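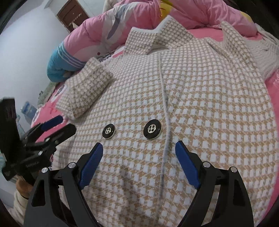
Corinne Aldous

Speaker notes, perception and tooling session, Brornorport, 2 July 2024

Leave the coat up while people sit down. Don't start talking over the door noise like last time.

Okay, hi everybody. I work on the software side at Ostley, and my part of the folding project is everything that sits between a person's hands holding a pair of grippers and a policy you can run on an arm. So tracking, cleanup, labels, the planner interface, and a lot of staring at coats. I love this coat and I also lost most of April to it, so let's look at it for a second.

You've got the houndstooth spread on a pink sheet, a gripper coming in from the bottom with the blue pads, and the second one over on the left by the folded sleeve. Look at the white piping down the front. It passes right between the fingertips. For a human that's an incredibly obvious handle. For our first tracker, the obvious thing was the pattern.

(Wait. Let them look at the pattern.)

So the problem. We track the gripper camera with visual-inertial odometry, pretty standard stuff. Corner features, match them between frames, solve for the pose. And houndstooth is a feature detector's dream! Tiny light squares with jagged lines between them, corners everywhere. We'd get a huge number of matches and the confidence would go way up. Then you plot the trajectory and the hand has hopped sideways by one square. Every little square looks like its neighbor, so a match that's wrong by one repeat is nearly as good as a right one, and if enough of them agree with each other then the outlier rejection happily votes for the wrong answer.

And then the second half of the problem, which is the one I missed for two weeks. Cloth moves. You grab the front of a coat and lift, and the whole middle of the image moves with you. The tracker assumes a world that stays put. So what it sees is a hand that's barely moving, with the IMU in the background yelling that no, we're accelerating. On plain shirts we'd been getting away with it. A plain shirt gives you hardly any features, so the room was winning by default.

(If somebody asks about depth sensors here, say later. It's in the questions part.)

What we did about it, in the order we did it, including the bad one.

First try was just turning up the weight on the IMU. Quick, felt clever on a Friday-ish kind of schedule, didn't hold up. It got rid of the hops and gave us slow drift in their place, which is worse in a way because you can't spot it on a plot. Reverted.

Second try is what's in there now. We run a small segmentation model on each frame, get a mask for the garment and a mask for the gripper itself, and throw out every feature that lands on either one. What's left is the room. In a frame like the one behind me that means the bunched-up quilt with its printed patches, the corner of the wall, the reddish-brown door. Way fewer features, much better ones. The corners of the image are black from the lens, so those get a fixed mask and never reach the detector at all.

The gripper mask I want to stick up for, people skip it. The fingers take up a lot of the bottom of the image, they're high contrast, and there are those little silver pins on the linkages. Strong corners that never move relative to the camera. If you leave them in they tell the tracker that you're standing still. And remember there are 2 grippers, and the other one can wander into view. The arm holding it too, sleeve and all. So the mask class is "any gripper, any hand, any arm," and it took an embarrassing number of labels before it got the far gripper when it was blurry.

(Next slide, numbers. Go slow, they're small on the projector.)

We had 2,510 demonstrations, all two-handed, all garments. We set aside 251 for checking and never trained anything on them. With the old tracker, 101 of those had at least one hop we could find by replaying. I'm not going to put up a big table for the new one, the rerun isn't finished on all of the garments and I don't want a number going around that I have to take back. What I can say is that I've watched the replays on the patterned stuff and the sideways hop is gone from the ones I've watched. Drift when the quilt gets dragged around is still there. A quilt is a lousy landmark if your elbow's on it!

Okay so the tool. This is Lelach, which is our replay viewer, and if you take one thing home steal this idea. It shows the gripper video on one side and the reconstructed hand paths on the other, and it scrubs both together. That sounds like nothing. Before it existed we had a script that printed the tracking error per clip, and a one-square hop on a coat is tiny, it sailed right through the threshold. In Lelach you see the path do a little stair step while the video is perfectly smooth, and you catch it with your own eyes in half a second.

(Demo if the wifi is okay. If it isn't, there's a recording in the same folder as the deck. Do NOT try to debug wifi on stage.)

Things to point out in the demo:
The jaw width trace along the bottom. We read it straight from the two pads in the image, they're blue and they're easy to find against most clothes. Navy sweaters are a known pain.
The distance between hands. We don't trust each hand's own path enough for this, so whenever one gripper shows up in the other's view we use that as a correction.
The scrub lock. Ask how many people have had two videos slide out of sync on them. All the hands will go up.

Then planning. I'll keep this part short, the planner folks have their own slot. Shahbazi is our planner layer, and it doesn't take raw paths. It takes a target on the garment plus a short chunk of motion relative to that target. So tracking has to be right in the room, and then it has to be right on the cloth, and those are separate jobs.

For the cloth side we predict edges and landmarks. Piping, collar points, buttons, hems. On this coat there are a couple of round buttons sitting side by side, just above the fingertips from where the camera is, and they're great, dark ring and a silvery center, the detector picks them up right away. The collar is harder. Same busy pattern as everything else, and it stands up in points, so its outline changes completely when you come at it from a different side. What we ended up with is a score per landmark, and Shahbazi picks a grasp from whatever scores well at that moment. If all it's got is piping then it plans along the piping.

I used to want one fixed list of grasp points per garment type. I argued for it pretty loudly, there's a doc. It falls apart the first time a sleeve is folded over on top of itself, and in our data there's nearly always something folded over something. So, doc retired.

(Time check. If I'm past the halfway mark on the clock, skip the timestamps bit and go to questions.)

Timestamps. Boring, sorry, but it cost us. The video clock and the IMU clock don't agree, and the offset isn't the same every time you power the thing up. We now estimate it per recording by lining up the rotation the camera sees with the rotation the gyro feels. You need a decent wiggle at the start for that to work, so our recording instructions say wiggle, and Lelach puts a red bar on any clip where the wiggle's too weak. Add the red bar. People fix things that have a red bar on them.

Also the two recordings have to line up with each other, same method, plus a check on any stretch where both cameras see the same motion.

Questions I expect:

Why not depth? Weight on the hand, mostly, and depth gets messy that close to fabric. I'd like to try it again with a different mount.

Does the mask run live on the robot? Yes, a smaller version. It lags on fast motion – we slow the arm down near the cloth, which we wanted anyway.

Could you just avoid patterned clothes? You could. I own a lot of patterned clothes.

Is Lelach open? The viewer will be, the importers are tied up with our own file layout and need some untangling first. Come find me by the coffee and I'll show you the format on my laptop, bring a clip if you've got one.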